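**Snack-time helper wanted for the Cormier after-school reading club**

We are looking for a friendly, patient person to join us at the Cormier reading club in Ridlow, starting in September. The club has been going long enough now that some of our first readers come back to visit (taller than all of us!), and it is still the nicest part of my afternoon.

You would be with us 2 afternoons a week, from 3 o'clock until the last parent has come through the door and finished chatting. The children arrive hungry and full of news, so the first part of the job is snacks, and the second part is sitting on a beanbag while somebody reads you the same page about whales that they read you last time. You don't need a teaching certificate. We would love it if you have spent time with children between six and ten, and if you can read a food label carefully, as we have a few allergies in the group and we check everything before it goes out.

The post is paid hourly, and Francine Perron will go over the rate with you when you call in. You'll spend your first 2 weeks alongside Bukola Afolabi, who knows every child's name and most of their pets' names too.

To apply, write a short letter telling us a little about yourself and a book you loved when you were small, and drop it at the Cormier front desk, marked for Kirsten Carrier. Please give us 2 references. Handwritten is fine, and so is messy!
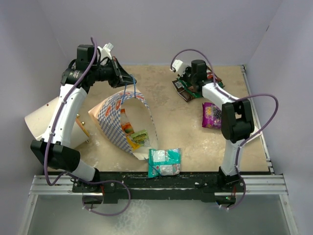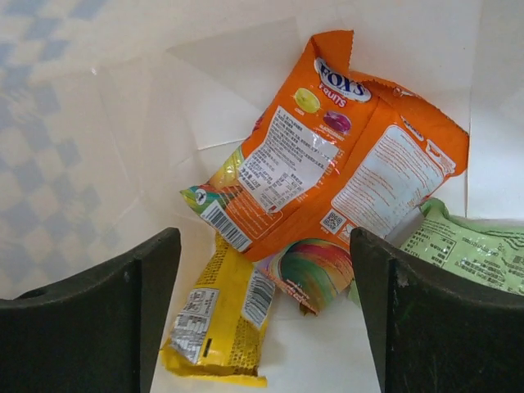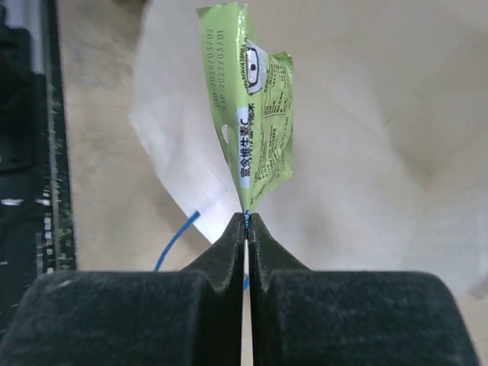
*Snack wrappers, with the orange Fox's Fruits bag in the second picture and a green sachet in the third.*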